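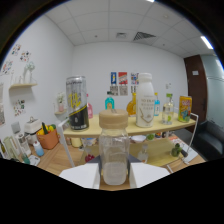 Glass jars with screw lids are worth keeping, but only if you clean them properly and store them where you'll reach for them. The lids give more trouble than the glass. A beige one with a small slot in the top, like the lid on the square-shouldered clear jar, is fine for sugar in a dry cupboard and no good at all for anything that goes soft in the air. Keep slotted lids for the table and put a plain lid on for storage. If the jar has a frosted look near the bottom, try soaking it before you decide it's stained.

Cloudy jars

Fill the jar with warm water, add a good splash of white vinegar and leave it overnight. In the morning, tip out half, drop in a spoonful of uncooked rice, cover the top and swirl. Rinse twice. If the haze is still there it may be fine scratching, and no amount of soaking will shift that. Use the jar for buttons or rubber bands.

Where I live the tap water is hard and I do this every couple of months. My sister-in-law in Pekia has soft water and has never had to.

Smelly lids

Wash the lid separately from the jar. Pull out the liner if it comes out easily and wash under it with an old toothbrush. Dry everything flat on a rack, liner and lid apart, until there's no damp left in the thread. For onion or curry smells, leave the lid on a sunny windowsill for an afternoon, or pack it overnight in a bag with a spoonful of bicarb. Don't boil plastic lids. They warp and then they never seat properly again.

A raised shelf for bottles

A narrow shelf standing over the back of the table is the most useful thing I've added to a small kitchen. Bottles and cans go up on the board, and the tabletop underneath stays free for the produce basket and the small appliances. Mine came from Gruradden as a flat pack. Ebenezer Frimpong made his out of an offcut and two lengths of bent rod, and it has held up just as well.

Put the heavy bottles over the supports and the light ones in the middle. Keep tall ones away from the ends, where a sleeve will catch them. Wipe the board down once a week, as sticky rings are easy enough to get off when fresh and a nuisance a month later.

Anything that has to be kept cold goes back in the fridge after breakfast. Milk, opened juice and the like should only be on the shelf while you're pouring -- this matters more in December, when our kitchen is hot by nine in the morning.

The produce basket

A plastic basket with holes is better than a bowl. Line it with a folded tea towel, stand the long vegetables upright along one side and lay the round ones beside them. Keep bananas somewhere else if you don't want everything ripening at once. Tip the whole lot out at the end of the week and rinse the basket in the laundry tub.

Filling jars without a mess

Fereshteh Nazari taught me to stand the jar in a baking dish before pouring, so that whatever misses can be tipped back in the packet. A cone of baking paper works if you haven't got a wide funnel. For coffee or spices, 150 grams at a time is plenty. Write the date on a bit of masking tape and stick it on the base, where it won't get rubbed off.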